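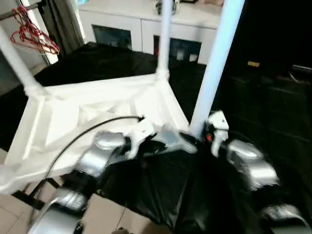
**When can a school place be moved to another site?**
Once the receiving school has confirmed the transfer and the home authority has closed the old record.

## 4.3 Transferring pupil records after a school closure

This section applies to Zudik Admissions, release dated 11/12/2020. You need the Area Manager role to carry out steps 3 to 7.

1. Open **Schools > Status** and select the closing school.
2. Set the status to *Closing*. Do not select *Closed* at this stage.
3. Enter the last day of term in **End date**.
4. Select **Pupils > Export list**. Check the total against the November census return.
5. Choose the receiving school. If pupils are going to more than one school, repeat steps 5 and 6 for each group.
6. Select **Transfer**. Records are sent in batches of 547.
7. When every batch shows *Received*, return to **Schools > Status** and select *Closed*.

> **Caution:** Setting a school to *Closed* locks all its records. Only the Greroda service desk can unlock them.

**Note 1.** Language stream is held as a separate field – it does not move with the year group. Set it again at the receiving school before timetables are built.

**Note 2.** Siblings are linked by household number. If one child's record fails, the whole household is held in the **Pending** tray.

### Error codes

| Code | Meaning | Action |
|---|---|---|
| 19 | Receiving year group is full | Raise the admission limit or choose another school |
| 23 | Household number missing | Add the number, then repeat step 6 |

Free transport claims are not covered here. See section 4.4.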